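帕努诺夫河岸步道与远征纪念墙，一月份见！

新闻稿，可直接转载

大家好，我是若西亚娜·于埃（Josiane Huet），在丹杜拉（Dandura）河岸公园管对外联络这一摊事。平时写新闻稿总有人提醒我要端着点，这回我想随便聊聊，因为这件事我盼得实在太久了——帕努诺夫（Parnunov）步道一月份就要对外开放，步道尽头的远征纪念墙也同时揭幕！

先说墙。墙上一共刻了953个名字，都是当年从丹杜拉出发、沿河北上修筑堤坝和渡口的民工和船工。过去这些名字散在各处，有的在乡里的旧账本上，有的只在家谱里留了一行小字，还有的要靠老街坊口述，同一个人能有三种写法。我们和诺瓦科夫斯基（Nowakowski）石作坊的师傅们一个名字一个名字地对，对到后来我做梦都在念偏旁部首。 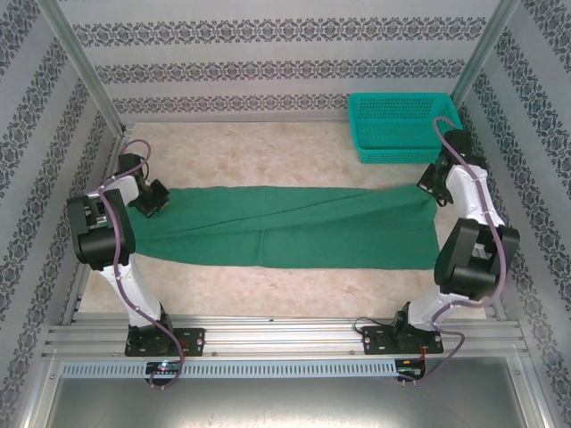
本页最后修改：2018年12月15日

名字没有按姓氏笔画排，是按出发的船次排的。这一点我们内部争过好几回，我起初也觉得查起来麻烦，后来有位老太太来看样稿，一眼就找到了她祖父和同船的两个邻居，三个名字挨在一起，她站在那儿看了很久。从那天起我就不吭声了。要查名字的朋友别着急，入口处备有索引册，按姓氏查，翻到以后看船次和行数，顺着墙走过去就行。

墙体是弧形的，一段一段沿着河湾排开，石材用的是本地的灰岩，磨得不算太亮，阴天看字反而更清楚。每段墙脚下都留了一道浅浅的石槽，可以放花，也可以放别的东西（蜡烛请不要点，河边风大，拜托了）。傍晚的时候，墙边会播放一段录音，是后人讲的船上故事，有讲半夜漏水的，有讲把最后一袋米分给纤夫的，还有一段是唱的，唱得不太准，我特别喜欢。

再说步道。全长约340米，从旧码头的石阶开始，贴着水边走，中间要过一座小木桥，一直到纪念墙。路面全程没有台阶，轮椅和婴儿车可以从东侧坡道进来。沿途设了两处休息亭，靠近木桥的那个能坐的人多些，带孩子的朋友不妨在那里歇脚。步道旁原来那排老柳树都保住了，设计图为此改过好多遍，画图的同事现在见到柳树还要叹气。

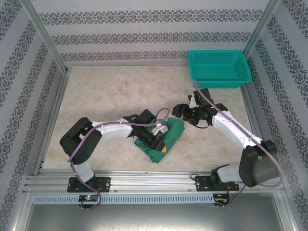

录音部分我想多说两句。负责声音制作的是埃夫内斯（Evness）工作室，他们跑了好几个村子，收回来326段口述，长的能讲一下午，短的只有一句话。现在墙边播放的是其中一部分，以后会按季节更换。如果您家里也有关于那几趟船的故事，或者旧信、旧物，请一定来找我们，不用整理好，带着人来讲就行，茶水我们管够。

参观不收费，也不用预约。开放首日上午会有一个简短的揭幕仪式，讲话的人已经答应我尽量讲短，随后由后人代表沿墙诵读名字，想参加诵读的家属请提前到公园接待处登记。诵读大概要占去大半天，中途来去都可以，请大家走动时放轻脚步。河边冷，帽子手套都带上，仪式期间木桥只能单向通行，回程请走上面那条林荫路。

公园停车场位置有限，能坐公共汽车的尽量坐车来，在旧码头站下，过了马路就是石阶。狗可以带，要牵绳。无人机请不要在仪式当天起飞，录音和诵读都怕吵。

媒体朋友如果需要纪念墙的资料、名单全文或者想约采访，请直接联系丹杜拉河岸公园对外联络处，找我就好。诺瓦科夫斯基的师傅们也愿意聊聊刻字的事，不过他们上午要干活，请约在下午。

丹杜拉河岸公园对外联络处
联系人：若西亚娜·于埃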